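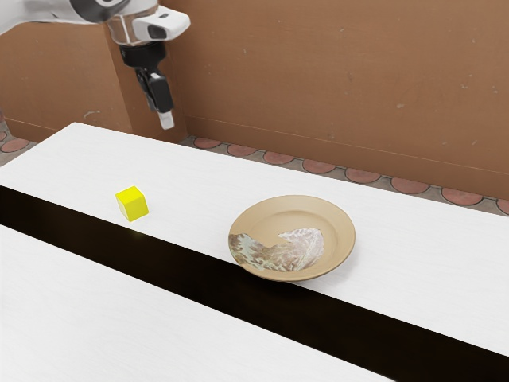 刷墙的事拖到今天还没有定下来,书房里的家具已经往中间挪了一个星期,我每天侧着身子去开窗。定不下来的只有颜色,别的都好办。店里的人跟我说棕色“沉稳、包裹、让人安静”,我听完只想问一句,谁量过。渲染图里的棕墙我是见过的,暖暖的,往橙里偏一点,看着确实顺眼,可渲染图里的光是算出来的,我那间书房朝北,下午三点以后就得开灯,同样一个色号刷上去会变成什么样,没有一个卖漆的肯给我写在纸上。他们肯写在纸上的是色名,而色名一个比一个离谱。

记一下今天的经过,免得过两个月又忘了自己当初是怎么被说动的。

上午先去了建材城东头那家Jovar。门口立着大牌子,写着“会呼吸的墙面”。我对会呼吸的东西一向警惕。床垫会呼吸,内衣会呼吸,前年买的那双鞋也会呼吸,呼吸到最后鞋底裂了。店员是个很年轻的小伙子,态度没得挑,给我倒了水,然后把一块刷好的样板递过来,让我用手背贴着感受温度。我贴了,感觉是一块样板。他问我是不是比普通漆温润,我说我没有普通漆可以对比,他愣了一下,去里间找了一会儿,没找着。

一家卖漆的店,拿不出一块别的漆来比,这件事本身就够我多想一会儿的。

再说环保。墙上贴着检测报告的复印件,字小得要命,我把眼镜推上去凑着看,送检的样品写的是白色面漆。我问调了色以后还算不算数,他说色浆也是环保的。我问色浆的报告呢,他说总部有。总部有,这三个字我这些年听了不知多少回,买热水器的时候听过,装窗户的时候也听过。总部大概是个很大的仓库,堆满了给别人看的报告。

气味倒是真的不大,打开桶盖闻了闻,一点点像浆糊的味道。可是气味小能说明什么?气味小只能说明闻不出来。我跟他这么讲,他笑笑,说姐您挺专业的。我一点都不专业,我就是被骗过。上一套房子的儿童房,当年用的也是“净味”,净了半个夏天,窗户都不敢关。后来才知道有的净味是往里加香精。这个说法我也是听来的,是不是真的我同样不敢打包票,所以这里只记一笔:存疑。

价钱。书房连顶带墙,他用手机里的小程序算,按了几下,跳出来3,794元,含底漆、面漆、人工、“基础遮蔽”。我问基础遮蔽是遮什么,他说就是地上铺一层膜。那不基础的呢?门框窗框踢脚线另算。书房有一个门一个窗,踢脚线绕一圈,照这么算下来,那个3,794就只是一个打招呼的数。我让他把另算的也写进去,他说要等师傅上门看。师傅上门要先交60块,下单可以抵扣。不下单呢?不退。很清楚了。

我没交。

中午在建材城二楼吃了一碗面,汤很咸。隔壁桌是一对夫妻,也在吵颜色,男的要灰,女的说灰得像车库。我很想插一句嘴,忍住了。我们这几年流行灰,前些年流行米黄,再往前是一种说不清的粉绿,每一次都有人出来讲这是科学,说灰显高级,说米黄养眼,说绿色缓解疲劳。绿色缓解疲劳这一条我从小学听到现在,教室的下半截墙全是绿的,我在里面坐了那么多年,眼镜该配还是配了。要是绿墙真有用,我们那一届应该出一批飞行员。

色彩心理这一套,我不敢说全是假的。人待在一间通红的屋子里大概会烦,这我信,不用做实验也信。但从“通红会烦”到“这一款偏棕的暖色能帮您提升专注”,中间隔着的东西太多了。房间大小,灯泡色温,桌上堆没堆东西,前一天晚上睡了几个钟头,楼上有没有人拖椅子,哪一样都比墙的颜色要紧。我这书房最影响专注的是手机。把手机扔到厨房去,墙刷成什么颜色我都能看进去书。这个办法一分钱不要,当然也就没有人开店卖它。

下午又转到西边去看Brustaletti,做的是一种石灰质地的涂料,店里灯光打得极讲究,一束一束从顶上扫下来,墙面上的纹路就全出来了,像旧石头,又像被水泡过的纸。我承认有一分钟是动心的。我站在那儿看,店员也不来催,这一招比讲解厉害得多。后来我请她把射灯关掉一组,她犹豫了一下,还是关了。灯一关,墙就平了,灰扑扑的,跟我们楼道里补过的那一块没有多大差别。她马上又开了。

所以我要买的究竟是漆还是灯,这得想想。

她讲手工感,说每一面墙都是独一无二的。我问要是师傅那天状态不好呢,她说那也是独一无二。这话说得有水平,我笑了。手工感这东西,好的时候叫肌理,坏的时候叫返工,签合同之前叫什么都行,签完了就看谁嗓门大。我问她万一我不满意,可不可以铲了重来,她翻出一页条款给我看,上面写着“轻微色差与纹理差异属于产品特性”。什么程度算轻微没有写。我把这一页拍了下来。

另外她说这种墙不能用湿布擦。我问溅上咖啡怎么办,她说可以局部修补。局部修补会不会看出来,她说时间长了会融合。我家的沙发当年也说时间长了会融合,那块印子现在还在,我拿一个靠垫挡着。

问了单价,比Jovar高出一大截,我就没有往下算。其实也不光是钱。我有个毛病,凡是要我“接受它的不完美”的东西,我都想先问一句,那价钱能不能也不完美一点。

回来的路上下了一阵雨,没带伞,在公交站的棚子下面刷手机,看了一会儿别人发的刷墙记录。看多了就觉得可疑。所有人都是“后悔没早点刷”,所有人家的窗帘都在飘。刷完当天拍一张,夸一顿,就再没有下文。我想看的是住了几个冬天以后的墙,开关周围那一圈手印,空调底下那一道黄,书架挪走以后露出来的原色。这种照片很难找,大概是不好看,拍了也没人点赞。有一条说得倒细,讲她把Jovar的一个棕色刷在北屋,白天像巧克力,晚上像酱油。底下有人回她,说是灯的问题,换灯就好。又是灯。

还有人推荐Csonka的色卡,说是比各家自己印的准,一套16张,不便宜。评论区清一色说准。准到什么程度,拿什么比的,没有一个人说。我猜大部分人是买回来跟手机屏幕比的,那就真是拿一把松紧带去量另一把松紧带了。我加进了购物车,过了一站又删掉。过了两站又加回去,现在还在里面躺着。这一条我如实记下来,省得以后装作自己一直很清醒。

到家以后我把以前留的几张小色卡翻出来,用胶带贴在书房的墙上,靠窗贴一张,靠门贴一张,书架后面那一截暗的地方也贴了。同一个浅棕,靠窗的发粉,靠门的发黄,书架后头的干脆就是灰。三个地方看着像三种漆。我坐在椅子上看了很久,中间去收了一趟衣服,回来再看,又都变了,天更暗了。开了灯,靠窗那张又往橙里走。我忽然觉得在店里讨论色号是件很滑稽的事情,那么多人围着一块巴掌大的板子说“这个会不会太黄”。它太不太黄要看几点钟。

要是真讲道理,就该买一小罐,刷一块大的,至少有一张报纸那么大,刷两遍,看上几天。我问过,Jovar有小罐试用装,店员不主动提,是我看见货架最底下有才问的。他说试用装颜色有限,常规色才有,我看中的那个偏暖的棕要调,调就得调整桶。也就是说,最需要试的颜色刚好不能试。这种安排我不愿意往坏处想,可是往好处也想不出来。

晚饭以后研究工具。我一度打算自己刷,这个念头每隔几年发作一次。看了几家滚筒,Rillero的那一款写着“不掉毛”,详情页放了一张显微照片,纤维一根根立着,很整齐。显微照片最没有用,什么东西放大了都很像科学。翻到差评,有人贴了一面墙,上面沾着毛,店家回复说亲请先用胶带粘一遍浮毛再使用。那就是掉毛。不掉毛的意思原来是要您先把会掉的粘掉。

涂刷面积也有意思,一桶标着能刷100平方米,小字写着“理论值,单遍”。我家的墙当然不会只刷一遍,墙也当然不是理论上的墙,有裂,有钉子眼,有当年搬家撞的坑。往下折一折,到底能刷多少,全凭良心。我拿纸算了一阵,越算越觉得还是请人。请人呢,又回到另算的问题上去了。

说到钉子眼,腻子谁来补,今天两家我都忘了问。明明出门前写在手上的,洗手洗掉了。

还有一个我自己绕不过去的问题,就是到底为什么要刷。墙旧是旧,也没有掉皮,去年漏水那一块干透以后只剩一道浅印子。春天的时候我跟自己说,换个颜色也许就愿意在书房里多坐一会儿。现在写下来看,这句话跟店员讲的“提升专注”是同一种货色,只不过是我自己卖给自己的,连报告都没有要。办过的健身卡是这么买的,那台榨汁机也是这么买的。榨汁机现在在阳台上压着一摞旧报纸,倒是很称职。

可话又说回来,我也不能因为怀疑就什么都不做。我母亲那一代人刷墙,买一袋石灰兑水,滚上去,白的,完了。她们不讨论包裹感。蹭一身白就蹭一身白,过年前再滚一遍。我小时候很喜欢刚刷完那几天屋子里的味道,凉凉的,现在想起来那味道恐怕也没有什么检测报告。我对那个味道毫无戒心,对今天闻到的浆糊味疑神疑鬼,这也不公平。记性这东西会给旧东西打折扣,打得比哪家店都狠。

大致的打算是这样。先不定Brustaletti,那种墙我伺候不起。Jovar过几天再去一趟,挑个阴天去,带上自己的样片,要他把门框窗框踢脚线和腻子都写进单子里,写不全就不交那60块。再问一句试用装能不能调色,换个店员问,说不定答案就换了。颜色还是倾向棕,偏暖的那一路,至于它安不安静,我不指望它。灯泡先换一个,灯泡便宜,换完看几天旧墙再说,保不齐旧墙就顺眼了。

活动说是到8月中就恢复原价。去年8月我路过那家店,门口挂的也是最后几天。

家具今晚还是堆在中间。我把椅子拖出来放在过道里写的这些,腿边就是书箱,蚊子很多。色卡还贴着,刚才又去看了一眼,靠门的那张掉了一个角,明天补一条胶带。

2026年7月29日 夜里,雨停了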